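03/11/2018

# Robot to Take Over Chores, Pending Chores

HOLMGREN. Anyone hoping to be relieved of the dishes by the holidays may want to keep the gloves by the sink. Tamix, which has been promising a general-purpose helper for kitchens and small shops since before most of its customers had heard of it, opened its test floor to visitors this week and let them see how the work is coming along.

The work is coming along slowly. The robot, sold under the name Bolo, is being tried on the kind of jobs a teenager is given on the first day of a summer position: move a tray, wipe a counter, put a thing back where it was. Tamix says it has a list of 86 such tasks. Bolo can currently be trusted with 5 of them, and "trusted" was the company's word.

Trays are the item that gets the most attention. A tray is flat, shiny and hard to get under, and a metal one throws light back in a way that machine vision finds upsetting. The stainless steel tray on the dark gray surface at Tamix has ridges pressed into it and daylight coming at it through a large window, so it offers the full set of difficulties in one cheap piece of kitchenware. 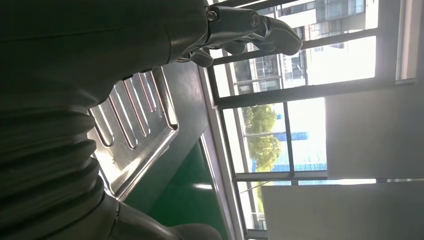

My mother cleared tables for a living and would have had the whole floor done before that thing made up its mind, one visitor remarked, and added that she would still buy one if it did the grout.

The company does not dispute the comparison. Its own figures put Bolo at 4 minutes to pick up a tray, carry it the length of a counter and set it down. A person does it without breaking off a conversation. Tamix notes that the robot does not get bored, a claim that could not be checked on the day.

Progress since October has mostly been in the fingers. The earlier hand pinched. The present one is meant to wrap around an object and ease off if the object pushes back, and it has been put through more than 800 practice grasps on cups, lids, sponges and the handles of drawers. Cups went well. Sponges went well. Lids, according to a sheet handed out at the door, are "under review."

Laundry is not on the sheet. Asked about folding, the company offered coffee.

The shop-floor side of the business looks healthier, largely because shops are more forgiving than homes. A stockroom shelf stays where it was put. Vukel, a regional supplier of fasteners and fittings, has agreed to try Bolo on restocking bins during the night, when it can take as long as it likes and there is no one to get behind it and sigh. The trial begins with one aisle. Vukel has asked that it be the aisle with the washers, on the theory that they are hard to break.

Homes are another matter. The arm is a substantial piece of equipment, and some of those who came had plainly pictured something that would fit beside the toaster. The gray housing on the floor has its share of scuffs and fine scratches, as a hard-working appliance might, and the fingers end in the soft curves that designers like to give to anything expected to handle glassware.

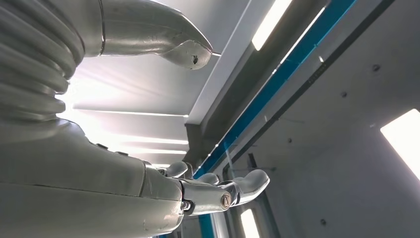

Fine for a warehouse, wrote a reader who signed as Gutter Nine, but my kitchen has a dog in it, and a drawer that only opens if you lift and swear. Can it be taught to swear?

Tamix said stuck drawers fall under the second half of the list, along with fitted sheets and the removal of labels from jars. No date has been set for the second half of the list. A price has been set, but the company would like people to see the dishes done first.

The test floor will open again once the washers are in their bins.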